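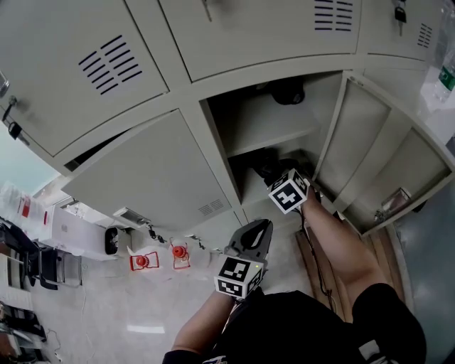 *Photo: Hourani*

Data card, last change 27/04/2021

# Lastthorpe Holiday Rentals

This dataset contains 822 listings of villas, apartments and guest rooms for short stays in Lastthorpe and Prirnthorpe. The texts were written by the owners for the booking site Pandville, which gave us permission to share them.

## Files

- `listings.csv`: one row for each property
- `texts.csv`: the full description, joined by `listing_id`
- `seasons.csv`: price for each season, in euros per night

## Main columns

| Column | Meaning |
|---|---|
| `listing_id` | number of the listing, never used twice |
| `town` | Lastthorpe or Prirnthorpe |
| `sleeps` | maximum guests, sofa beds included |
| `pool` | `private`, `shared` or `none` |
| `min_nights` | shortest stay the owner accepts |
| `sea_m` | distance to the beach in meters, as the owner wrote it |

## Known problems

The column `sea_m` is not checked. Some owners measure on the map in a straight line and others measure the walk, so please do not compare two houses only by this value.

In 35 listings the price is for the whole week. We divided it by seven and put `1` in the column `weekly`. The cleaning fee is not included in any price.

Private and shared pools were mixed in the first version. We read these listings again by hand and corrected 80 of them. If a text says only "pool", the value is `shared`.

12 listings have no text in English. They are kept in the original language and `lang` shows which one.

## Use

You may use the data for teaching and research. Please do not use it to contact the owners. The next version is planned for May and will have a column for parking.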